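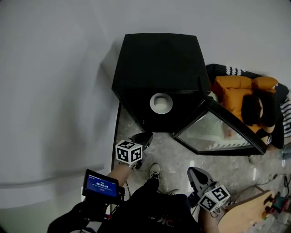
¿Cómo aprende un robot a abrir una puerta?

Casi siempre, copiando. Una persona abre la puerta muchas veces, un ordenador guarda cada movimiento y el robot practica después con esos datos.

Pinzas en lugar de dedos

Tu mano tiene cinco dedos, piel que nota si algo resbala y una muñeca que gira hacia casi todos los lados. La mayoría de los robots se las arreglan con mucho menos. Al final del brazo llevan una pinza, que es una pieza con una o varias mordazas para agarrar cosas.

Para enseñarle, lo mejor es que la persona use también una pinza. Si abriera el armario con los dedos, haría cosas que el robot no puede imitar. Por eso hay pinzas de mano, que se sujetan con el puño. La persona de la foto lleva una en cada mano y está frente a un armario negro con la puerta de cristal abierta.

¿Para qué sirven los cubos?

Cada pinza lleva encima un cubo blanco con cuadrados negros. Los dibujos se llaman marcadores. Una cámara los reconoce y el ordenador calcula dónde está el cubo y hacia dónde está girado. Como el cubo va fijo a la pinza, así se sabe también dónde está la pinza.

Los marcadores tienen un punto débil: la cámara tiene que verlos. Si el brazo tapa el cubo, el ordenador se queda sin esa información durante un momento.

La pantalla pequeña tiene un cronómetro. En la foto marca 00:00:04, o sea, cuatro segundos.

Comparar dos pinzas

En el taller Zonside, Ailsa Haldane y Kenna Strachan compararon en mayo dos modelos de pinza. Uno se llama Narer y tiene las mordazas curvas. El otro se llama Purves y las tiene rectas. La prueba era la misma para los dos: abrir una puerta, esperar un poco y cerrarla.

Hicieron 241 intentos con cada modelo. Con la Narer, la puerta se quedó sin abrir 51 veces. La Purves falló menos con los bordes finos, pero resbalaba en los tiradores redondos – y de esos hay muchos en las casas.

Kenna cambió después la goma de las puntas y repitieron solo los tiradores redondos. Mejoró algo. Ailsa prefiere todavía la Narer, porque pesa menos y cansa menos el brazo.

¿Por qué tantas veces?

Una puerta puede estar más dura, más alta o más lejos. La luz también cambia. Si el robot solo ha visto un ejemplo, se pierde en cuanto algo es distinto. Para una tarea como esta, el taller guarda hasta 2.000 repeticiones. El programa que las ordena se llama Oton y descarta las que no se grabaron bien.

Pruébalo en casa

Necesitas unas pinzas de cocina sin filo y una caja con tapa. Pide permiso antes de cogerlas.

Abre la caja usando solo las pinzas. Ciérrala. Hazlo otra vez con la otra mano y fíjate en qué momento se te escapa la tapa. Luego pon una goma elástica en cada punta y vuelve a probar.

Palabras nuevas

Pinza: pieza que agarra objetos al final del brazo de un robot. También las hay para llevar en la mano.

Mordaza: parte de la pinza que aprieta.

Marcador: dibujo en blanco y negro que una cámara puede reconocer.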